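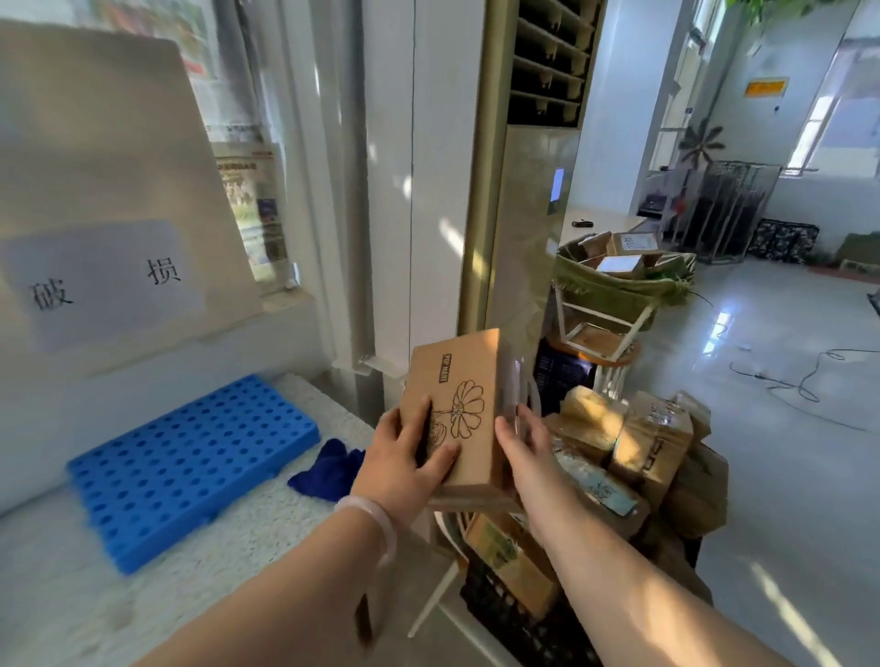
I've been wearing the Fluvard head rig from Jorkivov for a couple of weeks now, and I'm kind of hooked! You strap it on, do your normal work, and it records everything from eye level so the robot folks can train on it. Parcels are my favorite thing to run through it (little boxes like the POP MART one with the flower, where both hands stay right in view). The strap pinches a bit, and I'd love a longer cable, but for $300 I'm not complaining much. Keyvan Zarei at Jorkivov swapped my first buckle for free, too.

Home | Rigs | Straps | Reviews | Cart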